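Mohair sweater sheds on everything, can I stop it without ruining it?

Asked in Laundry and Clothing Care, June

Hello to all. I have bought a second-hand sweater in a color between blue and green. The label is half gone but I can read that it has mohair and polyamide in it, the rest is washed away. I like it very much, it is warm and light, but it sheds. After one day at work my black trousers looked like I had carried a cat. The hairs go also on the car seat and on my coat lining, and the coat lining is the worst, I cannot get them out from there.

I have read three different things. One page says to put the sweater in the freezer overnight. Another says to wash it in vinegar. My neighbor says it will stop alone after some time. I do not want to make it smaller, because the sleeves are already only just long enough for me.

My washing machine is an old Prandach with a wool program, but the wool program is 40 degrees and I cannot change it. Is this too hot? I can also wash by hand in the bathtub, I only never did it with such a thing.

Thank you in advance for every advice.

teal_and_tired

3 replies

woolbasket306

I knit with mohair since many years, so I try to answer in the order of your text.

The freezer: it does not repair the shedding, but it helps a little for some hours, and it does no harm. Fold the sweater, put it in a closed plastic bag, leave it in the freezer overnight. In the morning take it outside or to the balcony and shake it well. Many of the hairs that are already free will fall off. I do this with a new sweater before I wear it the first time, and then again after a few weeks.

Vinegar: I don't use it for this. I know people who put a spoon of it in the last rinse against the smell of the shop, this is okay, but I never saw that it keeps the hairs in.

Your neighbor is partly right. A brushed yarn has always some short hairs which were never really held by the thread, and when these are gone it becomes better. But it will never be zero. If it still sheds the same after a whole winter, then the yarn is just weak and you have to live with it.

Please don't use the machine. 40 degrees together with the movement can felt it, and felted mohair you cannot bring back. By hand it goes like this. Fill the tub or a big bowl with cool water, I take it so that my hand feels nothing special. Use a small amount of wool soap, I have the one from Lusus but any wool soap is fine. Turn the sweater inside out. Put it under the water and press it down slowly, and leave it for 10 minutes. Don't rub and don't lift it by the shoulders when it is full of water, it becomes very heavy and the sleeves grow. (In your case maybe you would like longer sleeves! But they grow in an ugly way.) Rinse in water of the same temperature. Then roll it in a towel and press with your knees.

Dry it flat, on a second towel, not near the radiator. Turn it over after some hours. When it is dry, shake it and, if you like it more fluffy, brush it very lightly with a soft clothes brush, only in one direction. Too much brushing pulls new hairs out and you are again at the beginning.
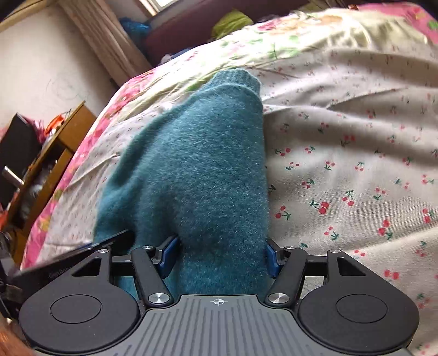 Fuzzy teal knit on the bed, with the ribbed cuff at the top.

For the coat lining, take a rubber glove, make it a bit damp and stroke the lining in one direction. The hairs come together in small rolls and you can pick them. The sticky roller works on the car seat but on a smooth lining it leaves half.

One more thing, about the clothes under and over. Under a mohair sweater I wear cotton with long sleeves. Over it, for the way to work, a jacket with smooth lining. Fleece is terrible, it takes every hair.

Iyengar_Street_Laundry

cold wash, mesh bag, 50 cents worth of hair conditioner in the drum. done mine like this 6 times, no problem. you can't stop the shedding completely, buy a lint roller. the big Amov ones are ok

woolbasket306

I want to add to the answer before, in a friendly way. It depends strongly on the machine. If the cold program turns slowly, a mesh bag can go well, but the poster wrote that the wool program is fixed at 40 degrees. Maybe there is a separate cold program, but then please look how fast it spins, because often it is not made for wool. And the hair conditioner I would put in the bowl and never in the drum, it stays in the rubber of the door.

teal_and_tired

Thank you both. I will wash it by hand on Sunday, and the freezer I do already tonight, there is space next to the peas. I looked now at the machine and there is a cold program but the spin cannot be switched off, so the bathtub it is. The rubber glove works on the lining, I tried it just now.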